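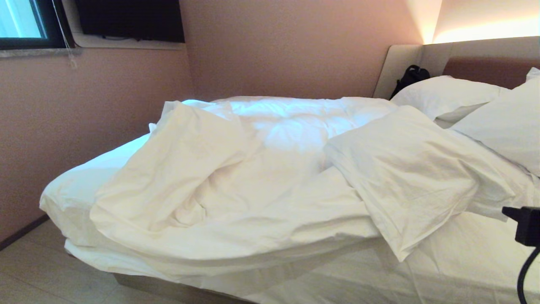

Issue 13

Sleeping cooler, and a good word for the plain cotton duvet cover

June is when the bedding letters start coming in, and I love them. Every year somebody writes to say they have given up on the duvet until fall and gone over to a sheet and a blanket, and every year somebody else writes back to say that's madness, a duvet is good all year if you know what to put inside it. I've been on both sides! This year I'm with the duvet people, and I want to tell you why, and then pass along some of the washing advice you've been asking for since the spring issue.

The big discovery for me was changing the filling and leaving everything else alone. I had been sleeping under the same heavy one through every season, kicking it off at two in the morning and hauling it back at five. The lighter one I bought at the Brasness market feels like almost nothing over you (in a good way), but it still has enough body to tuck under your chin. If you have only ever owned one duvet, try borrowing a thin one for a few nights before you spend anything. A guest room is the perfect place to look.

Then there's the cover. Plain cotton, washed many times, is still the nicest thing I know of to sleep under. Several of you wrote in about linen, and yes, linen is wonderful in real heat, but it takes a while to soften up and it isn't cheap. An old cotton cover has already done its softening. The secondhand shop in Clitdale keeps a whole shelf of them near the back, mostly doubles, and the last time I went I came home with two, both with every button still on. Hold them up to the window before you buy. Thin spots show up right away in daylight, usually in the top third where people grab hold.

Now, washing. The question that came up most was why white bedding turns gray even when it's washed every week. In my house the answer was too much soap. I was pouring it in by eye, and I pour generously. Once I started measuring, and ran one extra rinse with nothing added, the sheets came out brighter and felt less stiff too. Give the drum some room as well. A duvet cover will swallow every sock and pillowcase in the load if you let it, so I button mine before it goes in, and I wash it with the fitted sheet and not much else.

For the duvet itself, read the label first. Many of them can go in a big machine at the laundromat, and the one on the Trulevix road has a machine large enough to take a king size. Bring quarters and something to read. The drying takes much longer than you think it will, up to 9 rounds of stopping, shaking it out and starting again if the filling likes to clump. I toss in a few clean tennis balls, which make a tremendous racket and do a very good job. Keep going until the middle feels dry when you pinch it. A duvet that goes back in its cover a little damp will smell like a basement by the weekend, and then you get to do it all over.

Pillows! I had no idea how many of you have strong feelings about pillows. The reader who asked if they can be washed at all: most of the ones with a synthetic filling can, two at a time so the machine stays balanced. Foam ones should stay out of the washer, so just take off the case and let them air by an open window. And if you fold a pillow in half and it stays folded, it has probably earned its retirement. The animal shelter in Mwakyusa told us they are happy to have old towels and blankets, but please call before you bring pillows, as they can't always use them.

One last habit I want to talk you into. Don't make the bed the minute you get up. Throw the covers back, open the window if the weather's nice, and go have your breakfast. I used to pull everything tight before I'd even brushed my teeth, and I thought of it as a virtue. Leaving it open for an hour or so lets the bedding air, and on a breezy morning the whole bed smells fresh by the time you come back to it.

Next issue we're doing clotheslines, including the pulley kind that so many of you remember from your grandparents' back porches. If you still have one up and working, write and tell me how it's fixed to the house, how high it hangs and what you do about birds. Letters need to reach us by the 9th to get in. And if you know where a person can still buy proper wooden pins with a decent spring, please, please tell me that too.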